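Kitchen notebook, 30 April 2024
12 comments · 258 shares

Brisket, second go. The December one came out like a doormat and Morag has not let it drop, so this time I wrote things down.

Flat end, trimmed, from the Kinnear counter. 3,772 g before trimming, and 672 g of that was fat and silverskin I cut away. Morag Matheson thinks I take too much off the cap. She may be right — the thin corner went dark early and ate like a biscuit.

Rub: salt, black pepper, mustard powder, brown sugar. Left it uncovered in the bottom of the fridge overnight. The sugar was a mistake. It caught on the underside where the tray sits closest to the element, and I spent a while scraping it off with a butter knife and telling myself it was bark.
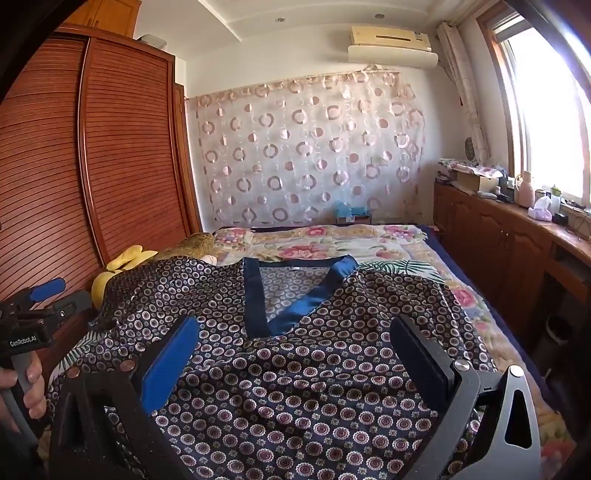

Oven at 120 on the dial, whatever that means in real life. The Daltolik probe and the old glass thermometer disagreed by 2 degrees at the start and by a good deal more after lunch. I believed whichever one suited me. The meat stalled for most of the afternoon, so I wrapped it in paper with a splash of stock and went to clean the sink.

Came out when the probe slid in without an argument. Rested it in a towel in the cool box. Sliced across the grain, having first sliced a bit of it with the grain and eaten the evidence.

Verdict: point side soft and properly beefy, flat side fine with gravy. The Vuncombe horseradish is too sweet for this, don't buy it again. Plundov mustard much better, nearly gone.

Next time:
- no sugar
- leave more fat on the thin end
- tray one shelf up
- ask Morag about her cap before trimming, and try to look grateful

Leftovers in the blue tub. Hash tomorrow.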